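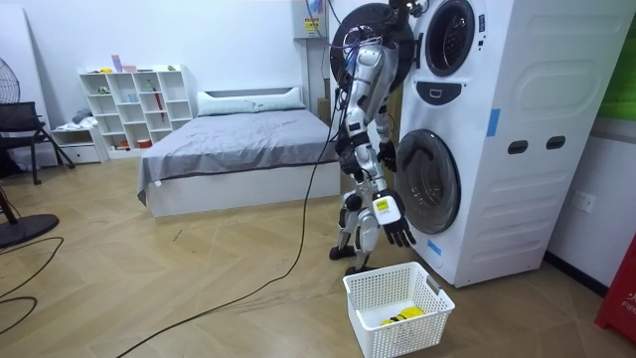
The Gauge at Laltano

The gauge house at Laltano stood on the left bank, 50 meters below the bridge. It held a float, a counterweight, a drum recorder and a stool. The keeper walked down from the road each morning at seven, wound the clock, read the staff, and wrote the level in the book in centimeters.

Station 161 had been rated at low flow and at moderate flow. It had never been rated above 873. Past that mark the curve on the office wall changed from a solid line to a dashed one, and the discharge read off it was classed as estimated. The keeper disliked the dashed part. She had asked for a high-flow measurement four times, in writing, and had four replies on Daltora letterhead saying the matter was under review.

In December it rained for nine days on snow.

On the sixth day the level passed 700. The keeper moved the stool and the spare charts to the upper shelf and began reading the staff every hour. The float lagged behind the staff by two centimeters, then by three. She recorded both figures and noted the difference in the right-hand column, where remarks went. Silt in the intake pipe would account for it. She flushed the pipe from the tank, and the difference went back to one.

On the eighth day the Ramach station stopped reporting. Ramach was the next gauge upstream, and its levels reached Laltano in a little over five hours. Without it she had no forecast. She telephoned the office. The duty engineer asked what she expected at the bridge by midnight, and she said she could give him the present level and the rate of rise. He asked again. She gave him the present level and the rate of rise.

The level reached 873 at ten past four in the afternoon. She wrote it down and drew a short line under it.

There was a current meter in the locker, a Fujimoto with a brass cup wheel, last calibrated two years before. The rule book called for two people on a bridge measurement. It also called for the measurement. She carried the meter, the reel and the 25-kilogram weight up the bank in three trips and set up on the downstream rail.

She took eleven verticals. At the sixth, a tree came through the center span and she raised the weight to let it pass. The cable rubbed against the rail and left a bright groove in the paint. At each vertical she timed the clicks, wrote the count, and moved the reel. The light was going by the ninth. She did the last two with a hand lamp held under her chin.

The level at the end was 881. She worked the sum at her kitchen table, section by section, and then worked it again from the other bank. The two totals agreed. The discharge was 2000 cubic meters per second, which put it well to the right of the dashed line. The curve had been low for as long as it had been on the wall.

She thought of the floods in the old books, each with its small printed e for estimated. Every one of them would have to come up. So would the figure the bridge had been designed to.

She telephoned the office and read out the result. The duty engineer wrote it down and read it back. Then he asked who had been the second person on the bridge.

"The form has one line for it," he said. "I have to put something."

She could hear the rain at his end as well. She told him to leave the line blank and send her the form to sign.

The river crested at 894, shortly after two in the morning. She was in the gauge house with the door wedged open, water over the second step, reading the staff every fifteen minutes. At half past three she had two equal readings and then a lower one. She wound the clock early, changed the chart, and entered the time.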